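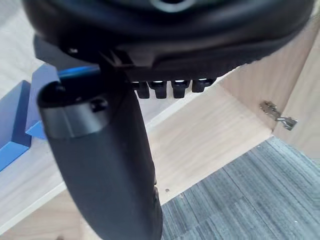
Ticket 206 - Bauklötze färben ab / Deckel der Kiste klemmt
Status: in Arbeit
Bereich: Spielecke, Standort Plornavside

Hallo zusammen,

ich mach das mal als Ticket auf, damit es nicht wieder im Flurgespräch untergeht. Es geht um den Bauklotzsatz von Pallard, den wir seit März in der Spielecke haben. Zwei Sachen nerven: Die blauen Klötze färben ab (die anderen Farben nicht, komischerweise), und der Deckel der Aufbewahrungskiste klemmt so, dass man ihn nur mit Gewalt aufkriegt.

Zum Abfärben: Gemerkt hab ich es an meinem hellen Pulli, da war nach dem Aufräumen ein schöner blauer Streifen am Ärmel. Erst dachte ich an Filzstift, aber mit einem feuchten weißen Tuch über einen Klotz gerieben - und zack, Tuch blau.

Was ich bisher probiert habe:

Versuch 1, lauwarmes Wasser mit einem Tropfen Spüli. Alle blauen Klötze einzeln abgewischt und auf einem Handtuch trocknen lassen. Danach war es ein paar Tage gut, dann wieder Streifen.

Versuch 2, Essigwasser. Hat irgendwo mal jemand empfohlen, zum Fixieren. Bringt gar nichts, außer dass die ganze Ecke wie Salatsoße riecht. Bitte nicht nachmachen.

Versuch 3, trocken polieren mit einem Mikrofasertuch, ordentlich mit Druck. Bisher am besten! Da kommt erstaunlich viel runter, und danach bleibt das weiße Tuch fast sauber. Ich hab aber erst die Hälfte geschafft, mir tat irgendwann der Daumen weh.

Zur Kiste: Der Deckel läuft in zwei Nuten, und die linke ist enger als die rechte. Kerzenwachs in die Nut gerieben, wurde etwas besser. Dann hab ich gesehen, dass unten in der Ecke ein Krümel Knete festsaß, den mit einem Zahnstocher rausgepult, und seitdem geht es bis zur Hälfte butterweich. Die zweite Hälfte hakt weiterhin. Ich vermute, das Brett hat sich verzogen, die Kiste stand den ganzen Winter neben der Heizung.

Nachtrag, 9 Uhr:
Hab mit dem Händler telefoniert (Spielwaren Chan, da hatten wir den Satz bestellt). Sehr nett, die kennen das Problem mit dem Blau schon von einer anderen Lieferung. Ich soll die Chargennummer durchgeben, die steht angeblich auf dem Beipackzettel. Den Zettel hat natürlich keiner mehr. Auf dem Kistenboden klebt ein Aufkleber, da kann ich aber nur noch die 91 am Ende lesen, der Rest ist abgerubbelt. Hab ich trotzdem mal so hingemailt.

Nachtrag, nachmittags:
Antwort ist da. Die 91 reicht ihnen, wir kriegen die blauen Klötze ersetzt, die anderen dürfen wir behalten. Die alten blauen sollen wir gesammelt zurückschicken, Etikett kommt per Mail. Für den Deckel fühlen sie sich nicht zuständig, die Kiste ist ja von Dumon und kam separat. Na gut.

Offen:
- Blaue Klötze aussortieren und in einen Karton packen (bitte auch hinter dem Regal gucken, da rollt ja alles hin, sogar eckige Sachen)
- Rücksendeetikett ausdrucken, sobald es da ist
- Kiste von der Heizung weg, ich würde sie unters Fenster stellen
- Deckel rechts 2 Millimeter abschleifen, wenn er nach einer Woche am neuen Platz immer noch hakt. Feines Schleifpapier liegt in der Schublade unter dem Drucker

Bis der Ersatz da ist, bleiben die blauen bitte draußen. Mit den übrigen Farben kann ganz normal weitergebaut werden, die hab ich alle mit dem weißen Tuch getestet. Wenn doch noch irgendwo was abfärbt, schreibt es einfach hier drunter, ich lass das Ticket offen.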